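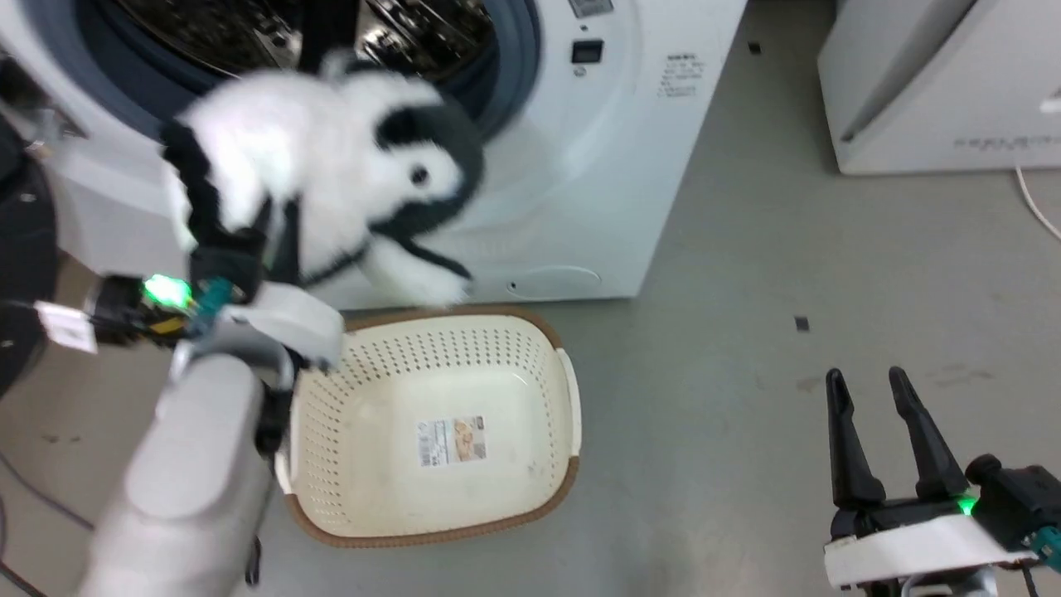
Washing machine stops mid cycle with water in the drum
Home > Appliances > Laundry

irfan_p
4 November 2019
Front loader, bought second hand in May. It gets as far as the rinse and then stops with water still in the drum. No error code that I can find. If I turn it off, wait and pick spin only, it sometimes empties and sometimes sits there humming. I've run it empty on a 40 wash and it did the same thing. Is this the pump, or something I can sort myself? The repair firm here wants 26 just to come and look.

Hakim Wuisan
Filter first. Small flap at the bottom, put a baking tray and towels down, open it slowly. Mine had two hair grips and a baby sock in it.

soledad_d
Agree with the filter, but drain it through the little hose next to it if yours has one. I didn't the first time and had to lift the lino.

Afiq S
I wouldn't bother with the filter. Humming and no draining is the pump nine times out of ten. I replaced one on my mother's Pumora and it took 40 minutes, most of that spent getting the back panel on again. The part was cheap.

Hakim Wuisan
It hums when the impeller is jammed as well. You can't tell which it is until you've looked behind the filter. Why would you buy a part before doing the free check?

Afiq S
Because I've done the free check on three machines and ended up buying the part every time.

Hakim Wuisan
And I've done it on two and never bought one.

zahira.t
Has anyone asked about the drain hose? If it's pushed too far down the standpipe, or kinked behind the machine, you get the same on and off business. Ours did it after we moved it to clean the floor. Also what are you washing? Anything with a lot of fluff will clog it up. I put soft toys and bath mats in a zipped bag now, cold wash, slow spin.

irfan_p
Thanks all. Hose looks fine, no kinks. I do wash the dog's blankets in it, so there is plenty of hair. Will open the filter tonight.

soledad_d
Unplug it first please.

irfan_p
Right. Filter was stuck and I had to use pliers on it. Lot of grey sludge, a coin and what I think is part of a bra wire. I reached in and the impeller turns but it's stiff in one spot. Put it all back and ran a rinse. It drained, slower than I'd like.

Afiq S
Stiff in one spot means the pump is on its way out. Order one.

Hakim Wuisan
Or there's a hair wound round the shaft. Take it out again and use a torch and tweezers.

zahira.t
If you do order, check the number on the old pump and not the model name. The Hatau ones come in two fittings and the shop won't take them back once the bag is open.

irfan_p
Will try the tweezers at the weekend. The number on mine ends 767 if anyone has a spare.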